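From the Herley Makers' Newsletter: The White Cloth Question

Those of you who sell things online will know the feeling. You have spent three weeks on a cup. You have turned it, trimmed it, glazed it, waited for it, and finally forgiven it. Then you put it on the kitchen worktop, take a photo, and it looks like something left behind after a jumble sale.

Lambros Stamatopoulos raised this at the April meeting, with some heat, after his entire Pernuvo range went up on our shared page looking the colour of weak gravy. It is a blue range. There was a discussion. It lasted longer than the discussion about the roof.

The upshot is that the back room now has a plain corner for photographing members' work, and anyone may use it by putting their name in the book. The recipe is a table with a pale top and a length of white fabric hung behind it, and that is the lot. We looked into buying a proper curved background with its own stand and bag, and the price was 300 pounds before postage. The fabric cost rather less and can be washed.

Tiruwork Nigatu has strong views on the fabric. She would like it ironed. She has said so in person, by email and on a note pinned beside the socket. I have sympathy for her position, having myself spent an evening trying to remove a crease from the corner of a photo with the mouse, only to remove part of a jug. On the other hand, the iron lives upstairs, the cloth is long, and most of us are potters because we did not care for ironing. Soft folds are tolerable if you pull the table forward a bit. A sharp line straight behind a handle is less so, and makes every mug look as if it has an aerial.

Then there are shadows. White tables are unforgiving about shadows, and anything that comes between the light and the table will turn up on it as a great grey smear, usually pointing at your best piece. This includes your elbow, your hat and your helpful friend. 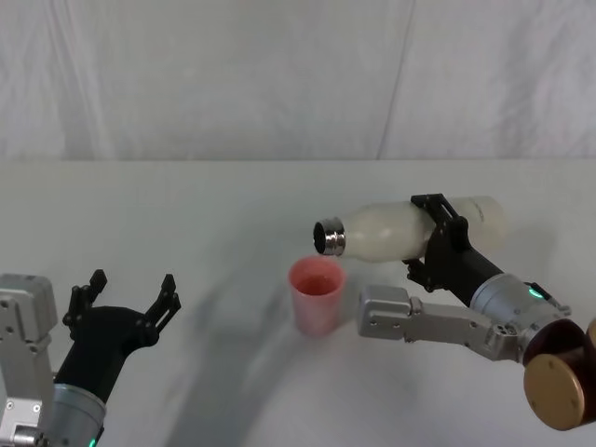

Getting a decent picture of one cup

Start with one. I know you have made 80 of them and are proud of each, but a crowd on a white table looks like a staff canteen. Put the cup down, step back, and look at it for a while before you touch anything else.

Turn the handle a little towards you. Straight out to the side is fine for a catalogue, and the Birhane shop insists on it, but for our page a slight turn shows that there is a hole to put a finger through, which customers seem to like.

Keep the line where the table meets the cloth level. It sounds fussy until you see your cup apparently sliding off towards the door. Try also to keep that line from running along the rim, where it does something peculiar to the eye and makes the cup look as though it is wearing a shelf.

Pale glazes are the hard ones. My own Vukine white vanished completely in there, leaving a foot ring and a faint sense of regret. Lambros suggests a strip of dark card held to one side, so the edge of the pot picks up a bit of grey. He is insufferable about it, and it works.

Wipe the table when you arrive and again when you leave. Clay dust shows. So do biscuit crumbs, as one member discovered after posting her work to all 200 subscribers with half a custard cream behind it. It has since had more comments than the bowl.

Sending us your pictures

One photo per piece, please, with the name of the piece and the price in the message. Last time I received 103 pictures from a single member, all of the same teapot, and was asked to choose the one where it looked happiest. I chose the fourth. There has been some coolness since.

If you cannot get into the back room during the day, evenings are free after half past six, though you will want the big lamp, which takes a minute to make up its mind. Fold the stool away, leave the cloth hanging, and on no account roll it up and put it behind the radiator. Tiruwork will know.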